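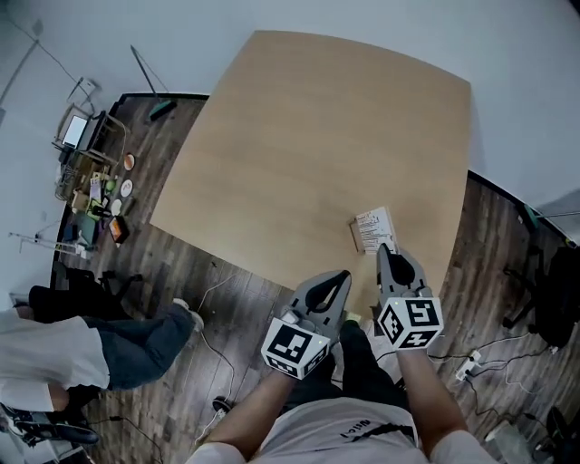

Picking up a small box from a table is still a fair test of whether a machine is ready for shop work, according to Olesia Dmytriv, and she would not yet put one on a packing line unattended. Thin cartons tip when a finger lands off centre, she said, and a person corrects for that without looking.

Dmytriv was responding to results released in May by Kerau, the automation group at Hnatiuk in Virnville. Its arm was trained on 800 demonstrations made by people using hand-held grippers, then given 300 attempts at lifting a carton and setting it down upright. It failed 28 of them. Most failures involved a carton lying close to the table edge. 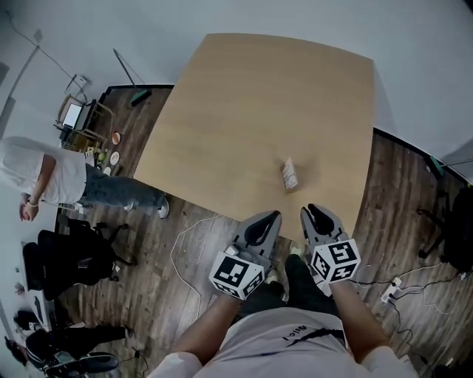 *Small printed package on a tabletop, with two hand-held grippers at the near edge.*

Speed remains the larger problem. The arm averaged 16 seconds a carton, too slow for the shelf-stocking work Kerau has in mind. Household chores are further off. Dishes and laundry were left out of the program, and Kerau has set no date for adding them.

Morance, a grocery wholesaler, will run the next trial in its own stockroom. Labour costs were not part of the May results.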